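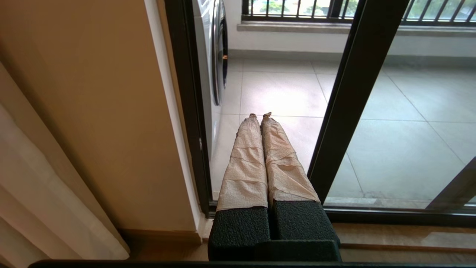 Nuvby Sheer Curtain, White

If you have a balcony door, you probably know the problem. You want the light, you want the air, and you'd still like a little something between you and the neighbors across the way. The Nuvby is the sheer we reach for first, and we love how easy it is to live with!

It's a plain white panel with a soft weave that lets daylight through all day long. Pull it to one side and it gathers into slim vertical folds, so you keep the whole doorway clear for stepping out with your coffee. Draw it across and the room goes calm and hazy — still bright, just gentler. It looks especially good next to warm wall colors like beige, sand or cream, where a heavier drape can feel like too much.

Hartmut Wunderlich, who draws the Strazds curtain line, made one change last October that we're very happy about: the bottom hem is now 2 inches deep. The extra weight helps the panel hang straight when the door is open, and it gives you room to let the length down if you move to a place with taller ceilings.

Details
Color: white
Width: 60 inches per panel
Top: rod pocket with hidden back tabs
Bottom hem: 2 inches
Sold as: single panel
Care: machine wash cold, gentle cycle, hang while damp

Choosing your width
One panel is plenty for a single door if you like it pulled to the side. For a fuller look, or for a wide slider, go with two panels and let them meet in the middle. Mount the rod a bit past the door trim so the fabric can stack against the wall and stay out of your path (your elbows will thank you).

Goes well with
Stisasik curtain rod, matte black or white
Hovisance tieback, cotton cord, 18 inches

The hem is easy to shorten at home with a straight stitch. Wash the panel once before you cut.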